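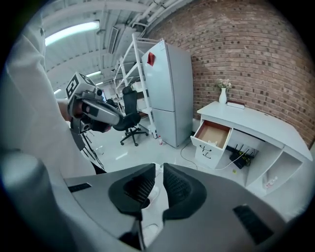
The last bakery in Tadach closed in January, and for a while people drove 12 miles to Stesier for a loaf. Some still do. Others have gone back to baking at home, and the flour mill on the Stesier road has noticed.

The mill sells strong white, wholemeal and a coarse rye in paper sacks. It opens at 10 and often runs out of rye before lunch. A small sack costs less than two shop loaves and will make a good many more than that.

Most home bakers in the town use the same plain method. The dough is mixed in the evening with very little yeast, covered with a plate and left in a cool kitchen overnight. Hydration is a matter of argument. The older recipes settle on 68 per cent water to flour, while the mill's own leaflet gives 71 for wholemeal, which drinks more.

Ovens are the usual trouble. Many run cooler than the dial says, and the bottom crust stays pale. A heavy lidded pot, heated empty first, cures most of it.

Rye needs a day's rest before it is cut. Sliced warm, it sticks to the knife.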